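Cuaderno de taller – Proyecto Skamance, segundo curso de automatización
Centro de formación Curkholm, mayo

Asunto: tarea de la lámpara con base de enchufes, bloque 2.

El grupo dedicó la sesión al manejo de dos pinzas de mano por un único operador. Se mantiene el procedimiento acordado en el bloque anterior: cada alumno realiza 18 ejecuciones y cede el puesto. Los registros se guardan en la carpeta Urus con el nombre del turno. El equipo Kong trabajará con la misma tarea el domingo, en la jornada abierta.

El contador general quedó en 2,011 ejecuciones al cierre. Queda pendiente revisar los registros duplicados del primer turno – la numeración se reinició al cambiar de sesión.
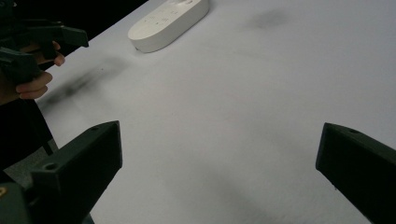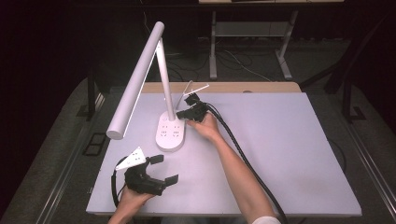
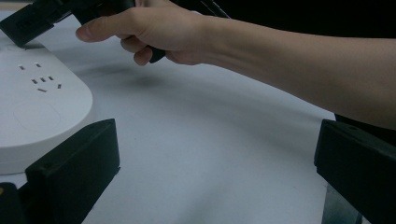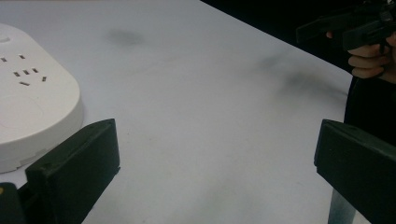
La memoria del proyecto deberá entregarse antes de la evaluación final y seguirá el guion del departamento: objetivos, método, resultados e incidencias. En el apartado de método se describirá la posición de partida de las pinzas respecto a la base de la lámpara. Conviene indicar también que los orificios de la toma se distinguen mejor que el relieve circular, muy tenue en las dos últimas tomas; quien etiquete los registros deberá usar los orificios como referencia. Las incidencias se redactarán en tercera persona.

Pendiente: unificar el nombre de los turnos y solicitar sala para la exposición.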